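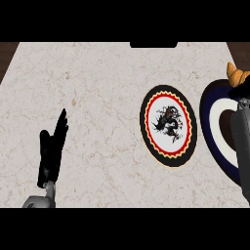 Breakfast service at Onden changes for good in August, and the practice side of it is already well under way. For anyone who hasn't been following along, the two-armed serving station going into the breakfast room has been learning its job in simulation first, on a computer model of a marble-topped table, before it gets near a real guest. The layouts change from one run to the next. One of them has the dragon plate with the black rim sitting right up beside the navy-rimmed dish, barely a strip of marble between the two, and a croissant near the top of the dish with the right arm over it. If you've ever worked the pastry end at seven in the morning you'll know that spacing very well! Getting a hand in between two rims without a clink is a skill, and it has been a treat to see how seriously the Vinier people take it.

The programming is being done by Vinier, and the arms themselves will be fitted by Sunine, who also did the dish return line two winters ago (still going strong, apart from the squeak). So far the practice program has got through 3,051 runs. A run might be as simple as picking up one pastry and putting it on a plate, or as fiddly as shifting a plate over to make room for a second one. Vinier sends us a short summary of the ones that went wrong, and those have been the best reading of the lot. Flaky pastry is hard. Squeeze it like a bread roll and you have crumbs, hold it too lightly and it slides out on the way across.

That's where our own crew came in, and I'm so pleased they did. Back in the autumn, the breakfast team put together a list of everything they do with their hands between opening the doors and the last table leaving. It came to 116 separate jobs, including things none of the managers had thought of, like turning a cup handle to the side a regular prefers, or moving the jam before a toddler gets to it. The team then went through and marked which ones they'd happily give away. Plating pastries was near the top. So was restocking the side plates, all that bending and lifting from the low shelf. Talking to guests, making the coffee and anything to do with children or allergies stayed firmly with people.

So what does the day look like once the station is running? The early start moves from 4:30 to 5:15, and if you've done that shift you'll know what those 45 minutes are worth. The first person in will check the station, load the pastry trays and set out the plates, then go straight on to the hot food. Right now that same person plates by hand until the doors open, and then keeps topping up between everything else. On a full morning we serve 223 guests, and the pastry counter is where the line backs up. With the station handling the plating, there will be one more person out on the floor at the busiest time.

No one is losing hours over this. It was the first question at the staff meeting and it should have been. The roster for the spring has been posted beside the time clock, with the same number of shifts on it as last year's. Two new station lead roles have been added as well, paid at the supervisor rate, and both are open to anybody on the breakfast or banquet teams. You don't need any computer background. The leads will learn how to start and stop the station, clean the grippers, clear a jam and decide when to switch it off and go back to tongs. That last one matters a great deal, and the leads will have full say over it. If the room is better off without the station on a given morning, off it goes, no form to fill out.

Some of you have had doubts and I'd like to keep hearing them. A fair worry came from the dish room: will we end up with more chipped plates? The honest position is that we don't know yet. Simulated plates don't chip the way ours do, and ours have had a hard life already. Sunine will start with our older white dinnerware in the back prep area, after service, and nothing from the good set goes near the arms until the dish room is satisfied. Another person asked about noise, which I hadn't considered at all. It will be measured during the fitting week, with the fridges running, and if it's too loud beside the window tables the station moves to the far wall.

Training is through Tabrizi, who will run small groups of four in the upstairs meeting room. Each session is two hours, paid, with time at the computer first so you can try moving the simulated arms yourself. I had a go and needed a good ten minutes to pick up anything at all. My colleague from banquets did it in one and has not let me forget it - I've asked for a rematch. There's a morning group and a 2:30 group, so night staff won't have to come in at a silly hour.

To sign up, put your name on the sheet by the staff fridge or tell your supervisor, and mention it if you're interested in a lead role. The list of jobs is pinned up there too, with a pen on a string. Please keep adding to it. Somebody has already written in "finding the other tongs" and I think we should send it to Vinier.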